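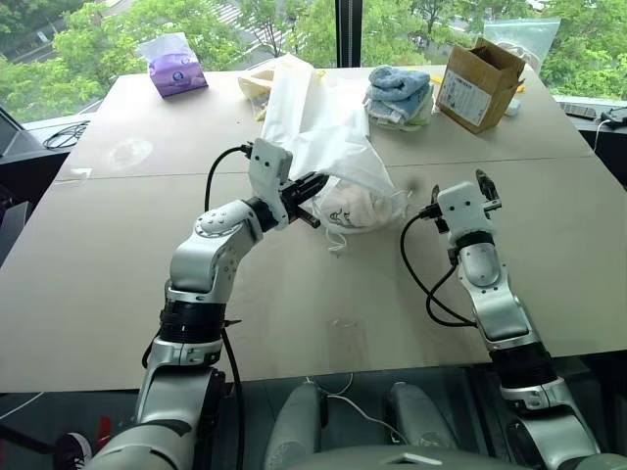

# Collecte et dépôt de textiles : questions fréquentes

Mise à jour : juin 2025

La présente page s'adresse aux usagers du service textile de l'association Hadau. Elle concerne le dépôt de vêtements et de linge de maison en sac, au comptoir de la rue Auer ainsi qu'au point relais Prellska.

## Préparation des sacs

### Quel type de sac faut-il utiliser ?

Tout sac en plastique propre et non percé est accepté. Les sacs translucides sont à privilégier : les agents de tri peuvent en reconnaître le contenu avant l'ouverture. Les sacs en papier et les cartons sont refusés au comptoir.

### Comment le sac doit-il être fermé ?

Par un cordon coulissant ou par un nœud simple. L'usage de ruban adhésif, d'agrafes ou de colliers de serrage n'est pas autorisé.

### Existe-t-il un poids maximal ?

Le poids d'un sac ne peut excéder 8 kg. Les dépôts plus importants sont à répartir en plusieurs sacs, chacun portant sa propre étiquette.

### Les articles doivent-ils être lavés ?

Oui. Les textiles doivent être lavés et parfaitement secs. Un seul article humide peut entraîner le rejet de l'ensemble du sac. Le repassage n'est pas demandé.

### Peut-on mélanger vêtements et linge de maison ?

Le mélange est admis pour les dépôts inférieurs à 3 kg. Au-delà, il convient de séparer les deux catégories. Les chaussures font toujours l'objet d'un sac distinct, attachées par paire.

## Articles acceptés et refusés

### Les vêtements imprimés ou marqués d'un logo sont-ils repris ?

Les motifs imprimés ne constituent pas un motif de refus, même lorsqu'ils sont estompés par les lavages. Les tenues professionnelles portant le nom d'un employeur sont en revanche orientées vers la filière de recyclage Flerkico et ne sont pas remises en rayon.

### Quels articles sont exclus ?

- les oreillers, couettes et matelas ;
- les textiles tachés de peinture, de graisse ou de solvant ;
- les chutes de couture ;
- les tapis et moquettes.

## Tri et suites données au dépôt

### Comment les sacs sont-ils traités ?

Chaque sac est ouvert à plat sur une table dégagée, puis vidé article par article. Les sacs encore utilisables sont mis de côté pour le réemploi.

### Que se passe-t-il en cas d'objet oublié ?

Les objets trouvés sont conservés 100 jours au comptoir. Toute réclamation doit mentionner la date du dépôt et le numéro figurant sur le reçu.

### Peut-on récupérer un article déposé par erreur ?

La demande doit être présentée dans un délai de 7 jours. Passé ce délai, l'article est réputé cédé à l'association.

### Un reçu est-il délivré ?

Un reçu est remis sur demande au moment du dépôt. Il n'indique pas la valeur des articles et ne peut être établi rétroactivement.

## Contact

Les questions qui ne trouvent pas de réponse sur cette page peuvent être adressées par écrit à Mohcine Zaki, responsable du service textile, ou remises au comptoir de la rue Auer aux heures d'ouverture.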